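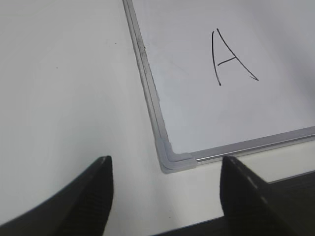
Zamfir wrote to the list: leaving writing on a board overnight does it no harm, provided it is a proper dry-wipe pen and the board is a decent one. I have had a shopping list up on mine since the spring and it came off with a dry cloth. The trouble only starts when people use sprays. I would not buy anything new until you have tried a clean cloth and a bit of patience. Also, can whoever answers this please say something about the frames, as two of ours have come apart at the corners and I do not know if they are worth saving.

> Earlier message, to the list:
>
> We have been given a number of small whiteboards
> for the reading and spelling tables at Omgate.
> They are the sort with a thin metal frame and
> plastic corners. Some are nearly new and some have
> grey marks that will not shift. Before I write to
> ask for money, can anyone tell me
>
> - whether the marks can be got out
> - what to use for day to day wiping
> - whether it matters if writing is left on
> - how to store them so they do not get scratched
>
> We have no wall space, so they will be used flat
> on the tables. Thanks in advance.

I agree with most of what Zamfir says but not all of it, so I will go through the points in turn. I look after the boards at Zirley, where we also use them flat on the tables, and I have made most of the mistakes already.

On leaving writing up. One night is fine. A weekend is usually fine. After that it depends on the surface. We have two kinds here. The better ones have a hard, glassy coating and will give up a mark that has been there for weeks. The cheaper ones have a painted or film surface, and on those the ink starts to settle in. You wipe off the letter and a pale grey copy of it stays behind. If you do not know which kind you have, hold a fridge magnet against the board. It does not settle the matter, as some cheap boards have a steel sheet under the paint, but if the magnet does not stick at all you have the cheaper kind and should wipe it at the end of every session.

On getting marks out. Start dry, with a clean cloth. A lot of what looks like staining is old ink dust that a dirty wiper has been pushing round for months. If that does nothing, go over the mark with a fresh dry-wipe pen, cover it fully, count to five and wipe. The solvent in the new ink loosens the old ink. This sounds like something from a tips column but it does work, and it will often deal with permanent marker as well. You may need to do it two or three times.

If there is still a shadow, use a cloth that is slightly damp with water and one small drop of washing-up liquid. Then a second cloth with plain water, then a dry one. Do not skip the plain water. Soap left on the surface makes the next lot of ink bead up or drag, and people then press harder with the pen, and the nibs go.

On sprays. Zamfir is against them altogether. I would not go that far. The cleaner sold for whiteboards is all right used once a month or so. What does the damage is kitchen cleaner, bathroom cleaner and anything with a gritty feel to it. We lost two boards to cream cleaner before I took over the cupboard. They look perfectly white but the surface is covered in fine scratches and every pen mark stays in them. There is no way back from that. We use those two as trays for the paint pots.

Very faint smudges that you can only see when you tilt the board are not worth chasing. Nobody reading a letter at arm's length will notice them, and each extra scrub takes a little off the surface.

On wipers. For day to day use I prefer the plastic-bodied erasers with a felt pad to cloths. They sit in the hand better, children find them easier to hold, and they do not wander off to mop up spilt juice.

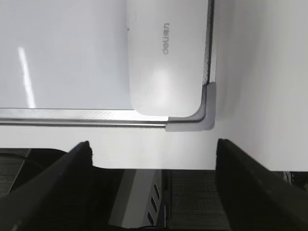 The body lasts for years and it is the pad that wears out. When the pad has gone black and stiff, it leaves more on the board than it takes off. Some have peel-off layers, in which case take one off and carry on. If yours do not, bang the eraser against an outside wall, then wash the pad in warm water and leave it somewhere airy until it is completely dry. Using one damp is worse than using it dirty. Keep at least one spare so that a session does not have to stop while one dries.

Rest the eraser on the board or the table with the pad down. I know that sounds fussy, but with the pad up it collects dust and crumbs and you then rub those over the surface.

On pens. Thin nibs are better than thick ones for small boards. A thick pen on a small board leaves room for about one word. The thin ones use less ink too, which means less dust and less cleaning. For a child who is still learning to shape capitals, one large letter at a time with a thin pen is plenty. Store the pens lying flat. Stood nib up they dry out, and stood nib down they can leak into the cap.

Please also sort the permanent markers out of the box before you begin. We found 6 mixed in with ours and that explained a good deal.

On using the boards flat. This works well and I would not worry about having no wall space. The frame keeps the writing surface from being leant on quite so much, and a child can turn the board to suit the way they write. There are two drawbacks. One is reflection. A glossy board lying under a strip light or near a window shows a bright streak, and a child sitting at the wrong angle cannot see the letter through it. Sit in their chair and look before you start. Turning the board a little is normally enough. The other is that the board slides on a smooth table. We put a small dot of the rubbery stuff sold for cupboard doors under each corner. A folded tea towel also does the job but it gets inky.

On the frames, for Zamfir. They are usually worth saving. The metal strips on ours are only pushed on, and the plastic corner caps hold them together. When a board is dropped on its corner, the cap splits or works loose, then the strip starts to come away and you are left with a sharp end. If the cap is loose but whole, take it off, clean out the dirt, push the strips back into line and press the cap home. A very small amount of ordinary household glue inside the cap will keep it there. If the cap is cracked, Dader used to sell them in bags, although I have not ordered for a while and could not tell you whether they still do. Failing that, rob one from a board with a ruined surface. Measure the thickness first, as they are not all the same.

Do not let anyone use a board with the bare end of a strip showing. Cloth tape round the corner will do until it is mended. It looks awful but it is safe.

The strips themselves get little scuffs and black specks after a while. Leave those alone. I once tried to polish them out with wire wool and got a dull patch and grey dust all over the writing surface. A damp cloth run along the groove once a term is enough. The groove is where the ink dust ends up, and if you never clean it the dust falls back on to the board every time it is picked up.

On storage. Upright, like books, is best. If you can only stack them, put a sheet of paper between each and the next, and keep the stack short. The frames are slightly raised, so in theory the surfaces do not touch, but the corner of one board will catch the face of the one below as it is slid out. Most of our scratches came from that. We now use an old record box, which holds up to 55 records and rather fewer boards. Number the backs with a sticker. Ours is kept in cupboard 807, on the bottom shelf, so that small people can fetch their own without reaching.

On asking for money. I would put in for pens, spare pads and corner caps before any new boards. Go through what you have been given first, clean everything once by the method above, and then see how many are past it. I expect it will be fewer than you think.

If anyone at Omgate wants to try the fresh ink method on one of the bad ones, I would like to hear how it went, good or bad. I am at Zirley on Thursday mornings and the box will be out on the table if you would like to come and compare.

One question of my own while I am writing. Has anyone found a way of getting ink out of a wooden table edge? It is only the one table but it is the one everybody sees when they come in.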